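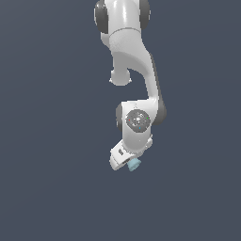

Speaker notes: Lime mortar repointing on soft brick
Talk for the Zolholm building maintenance evening, Saturday session
Speaker: Bjartur Mikkelsen

Notes are keyed to slide titles. Timings are in the margin of the printed copy only.

Opening

Introduce myself and say where the material comes from. Most of it is from the Ravn warehouse, a three-story brick building on a damp site, repointed in cement during an earlier repair and then repointed again in lime under our contract. Ásdís Steinarsdóttir did the mortar analysis and wrote the specification. Questions about lab methods go to her during the break.

State the scope. The talk covers pointing mortar for solid walls of low-fired brick. It does not cover cavity walls, structural rebuilding or renders. If someone asks about renders, refer them to the spring session.

How water leaves a solid wall

A solid brick wall takes in rain on the outer face and gives it back by evaporation. The route out is through whichever material lets vapor and liquid water pass most easily. In a wall built with lime mortar, that is the joint. Moisture moves from brick to mortar and dries at the joint surface. Salts carried in the water crystallize there, and the mortar slowly breaks down. The joint is a wearing part and gets renewed once in a long while.

With a dense cement joint, the path closes. Water stays in the brick and dries through the brick face. Salts crystallize behind the face, and frost acts on brick that is wetter than it used to be. The visible result is a grid of sound mortar standing proud of hollowed brick.

Pause for the sketch on the flip chart. Draw the brick first, then the joint, then the two sets of arrows. Use the thick pen.

Ask for a show of hands: who has seen this on their own building. Don't collect stories at this point, it runs over every time.

Choosing the binder

Go through the two families of lime.

Non-hydraulic lime, sold as putty, sets only by taking up carbon dioxide from the air. It is slow, soft and very permeable. It needs protection for a long time after placing and does badly in places that stay wet.

Natural hydraulic lime has a partial set with water and then carbonates. It is sold in grades by strength: 2, 3.5 and 5. The grade numbers are minimum compressive strengths for a standard test mortar at 28 days, and they do not describe the strength of your own mix. Strength also keeps rising after that test age, so a mortar that looks right on paper at one month may be too hard for the brick a year or two later.

At Ravn the specification called for the lowest hydraulic grade on the main elevations and the middle grade on the parapet. The parapet gets rain from both sides and has nothing above it but the coping.

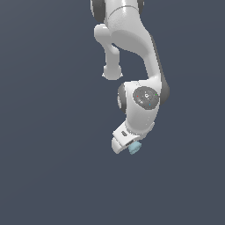

The general rule is that the mortar should be weaker and more permeable than the unit it joins. People remember the first half and forget the second. A weak mortar made with fine sand and too much water can still dry poorly, and it will shrink as well.

Sand

Spend more time here than the slide suggests. Sand is most of the mortar by volume and gets the least attention.

The sand should be sharp, washed and well graded, with the largest grain no more than a third of the joint width. Builder's soft sand is easy to work and shrinks. We tried two supplies for Ravn. The Jadberg pit sand had a good spread of sizes and a yellow tone close to the original. The other was cleaner but nearly all one size, and the trial panel showed fine cracks along the edges of the joints.

Explain the void test. Dry the sand, fill a measured container, then add water from a second measure until it just reaches the surface. The volume of water is the void volume, and the binder has to fill it. For a well-graded sand this comes out near one third, and that is the origin of the usual one to three mix. If the test gives a higher figure, the mix needs more lime or, better, another sand.

Raking out

Joints are raked to a depth of at least twice their width. The back of the cut must be square. A V-shaped cut leaves the new mortar with nothing to sit against.

Cement pointing is often thin and poorly bonded, and much of it comes away with a plugging chisel and a light hammer. Where it is well bonded, test a small area before deciding. Removal can do more damage than leaving it, and at Ravn we left the cement in place on part of the north wall for that reason – this is worth saying out loud, as clients tend to expect complete removal.

No angle grinders on vertical joints. On long bed joints a grinder may be used down the center line only, by an operator who has been approved on a sample area.

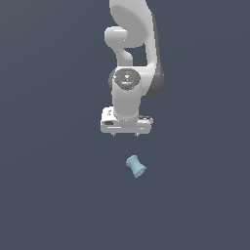
Page last changed: December

Wetting and placing

Brush or vacuum the joints, then dampen them. Dry brick pulls the water out of the mortar before it can set and leaves it powdery. There should be no standing water when the mortar goes in. On warm days the wall is dampened the evening before and again shortly before work starts.

Mix stiff. The mortar should hold together when squeezed and leave the glove nearly clean. Mixing time for hydraulic lime is 15 minutes in a drum mixer, with a rest partway through. Operatives used to cement will add water early because the mix looks dry. Tell them to wait, as it becomes more plastic with working.

Fill from the back with a pointing iron narrower than the joint. Deep holes are built up in layers. Finish flush or very slightly recessed, and keep mortar off the brick face.

When the surface is firm enough to resist a thumb but can still be marked by a nail, beat it with a stiff churn brush. The bristles strike end on, without dragging. This closes shrinkage cracks and opens the surface texture.

Curing

Cover with damp burlap, held clear of the wall, with plastic sheet outside it. Mist as needed for at least a week. Do not place lime mortar when the temperature is below 5 °C or expected to fall below it before the mortar has cured.

Show the Zetell log sheet here. It has columns for air temperature, wall condition, batch number and the time the covers were checked. Handouts are on the table by the door.

Likely questions

Can a little cement be added to speed up the set? Our specification does not allow it. Small additions can give a weak mortar with poor frost resistance, as the cement and lime tend to separate while curing.

Does the color have to match? Match a clean broken piece of the original, not its weathered surface. Dry the samples fully before comparing.

How long will it last? This depends on exposure, gutters and workmanship. Fix the gutters before ordering the lime.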